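Robot arm learns to tidy from people's hands

By Jeanie Baird
February | 5 min read | 8 comments | 30 shares

A small company called Oller has started to collect examples for a robot arm which should one day put things in order on a table without being told each movement. The work is done in a former print shop, where the company rents the ground floor. Persons guide the arm through a task many times, and a learning system later studies the recordings and tries to repeat the task by itself.

The project has the name Rendon. It is led by Osamu Amano, an engineer who worked before with packing machines. He told me that in his old job every object was known in advance. A box was always the same box, and it came always from the same side. For such work it is enough to write a program with fixed positions.

"At home it is different," Mr Amano said. "You have a cloth, and the cloth has a new shape each time you drop it. I cannot write down all the shapes. I can only show the arm many cloths."

The method used at Oller is simple to explain. An operator sits beside the table and holds a handle, made by the workshop Noguchi, which sends the movement of the hand to the arm. When the operator closes the fingers, the gripper closes also. A small camera at the wrist records what is in front of the gripper during the whole movement, and the computer stores the position of each joint together with the pictures. One such recording, from the first movement until the arm is again at rest, is called an episode.

I was allowed to visit during a morning session. The episodes of that morning were made with a mixed tray, a kind of exercise where hard and soft things lie together. The operator hears an instruction, for example "take the sponge", and must do this with as few extra movements as possible. After each episode the things are put in a new arrangement by hand. It is slow work, and the room is quiet. One hears mostly the motors and the click of the key which starts a recording.
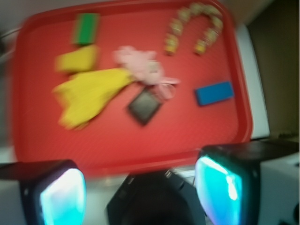

ROBOTICS

The red tray carries two yellow things, a sponge and a crumpled cloth, and this choice is made with intention. Mr Amano wants that the system learns to use shape as well as colour. In an early test the team had only one yellow object on the tray, and the arm reached correctly each time. Then a second yellow object was added and the arm stopped halfway between them. It had learned the colour and nothing else.

The blocks are the easy part of the exercise. A blue one or a green one can be taken from the sides, and if the gripper arrives a little bit wrong the block usually turns and fits itself between the fingers. The gold bead chain is much more difficult. It has to be lifted at one point, and then the rest hangs down and swings. A new operator often picks it up near the middle, and an experienced one goes to an end. For the moment the team keeps both kinds of recording, as it does not know yet which of them will be more useful.

Things that touch each other make another problem. On the tray the pink plush toy lies against the end of the cloth, and a ribbon loop of nearly the same pink goes over part of a dark square. A person understands quickly what belongs to what. The learning system must find this out from the recordings, and for this reason Mr Amano asks the operators not to separate the objects too nicely when they prepare the tray.

He is also careful with the speed. When the arm moves fast, the wrist camera gives blurred pictures, and the edges of the objects become soft. Some groups throw such pictures away. At Oller they stay in the collection, because the arm will see the same blur later when it works alone. "If I give it only sharp pictures, it will be surprised in its first second of work," Mr Amano said.

Not every episode can be used. The recordings go through a program named Detetti, which looks for gaps in the data and for episodes in which the arm has pushed against the table. After this a person watches them at double speed and writes a short note for each one, in plain words. Failed attempts are not deleted if the operator has corrected the mistake in the same episode. A sponge that slips and is taken a second time is considered a good example, for the system can learn from it how to recover.

An operator works for 30 minutes and then has a break. The company tried longer turns in the beginning, but the movements became careless, and one could see this later in the behaviour of the arm. It copied the small hesitations of a tired hand. The operators now change places during the day, also so that the system does not learn the habits of only one person.

I was permitted to try the handle myself. To take a block was not hard. The cloth I lost on the way, and I had to go back for it. The most strange thing is that one does not feel the weight of the object, so one must judge by the eye alone if the gripper holds it well. My episodes were marked as training of a visitor and will not be used.

It is too early to say how well the arm will do with objects which were not in the recordings. The team plans to test this with things brought from the kitchens of the employees, which the operators will not have seen before. Mr Amano did not want to promise a date. He would like first to finish the collection with soft objects, and after this to begin with drawers and lids, where the arm must hold with care something that is also fixed at one side.

Oller is looking for two more operators for the spring. Experience with robots is not asked for, but applicants should be able to sit calmly and to write clear notes in English.

8 comments | Share this article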